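Retail Display and Stockkeeping
Unit 4: Baskets, Shelves and the Small Produce Display
Instructor: Riet Brouwer
Lab assistant: Wumpini Abugri

Reading for this unit: the chapter on counter displays in the Arruda workbook, up to the section on signage. Bring the workbook to lab on Wednesday.

1. Terms

Footprint: the area of table a fixture or container takes up.
Facing: the side of an item that the customer sees first.
Open front: a shelf or compartment with no door or panel on the customer's side.
Working space: the part of the table kept clear for filling, sorting and wiping.

2. The practice display

We use toy fruit in lab. It keeps its shape through a whole term and can be handled by every group. Treat it the way you would treat real produce. Set it down, don't drop it, and don't stack anything heavy on a banana.

The fixture is a wire-mesh shelf with an open front and a wooden board at the bottom. It goes at the back of the table, against the wall. The basket goes in front of it during filling and sorting. Mesh sides let customers see in from an angle, but small items can look lost against the grid, so put the strongest color toward the front.

Perforated plastic baskets are common for produce. They are light, they wipe clean and air can pass through the walls. Check the handles before lifting a full one.

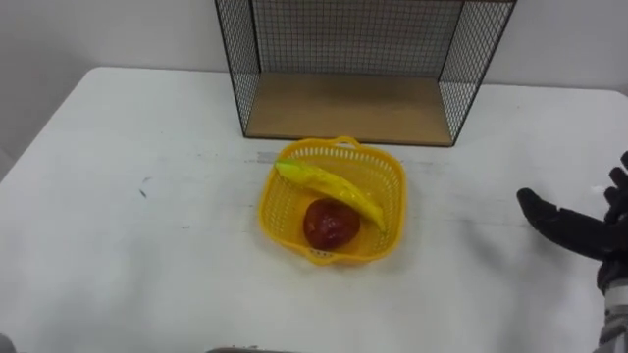
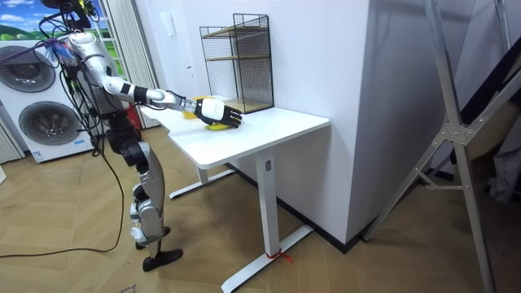
The white table used for the produce exercise.

3. Procedure

Wipe the tabletop. Old scuffs that don't come off can be left.
Set the shelf against the wall and check that it doesn't rock.
Place the basket in front of the shelf with one handle toward you.
Fill the basket. Long items go in first, on the diagonal if they don't fit straight.
Move the items to the shelf board one at a time, best facing outward.
Return everything to the basket and write up your layout.

Each group does 6 layouts and sketches every one. Label the front edge on each sketch. Last year several groups left this off and the sketches couldn't be graded.

4. Choosing a container

Low walls show more of the product. High walls hold more but hide the bottom layer, and stock at the bottom tends to be forgotten. For slow sellers, use a smaller basket and refill it more often. Yoshinori Yoshida's handout from Unit 2 covers rotation; the same rule applies to baskets, with older stock on top.

5. To hand in

Six sketches, one page of notes, and your answer to the Risera store problem (workbook, page 16). Staple them in that order. Late work goes to Wumpini.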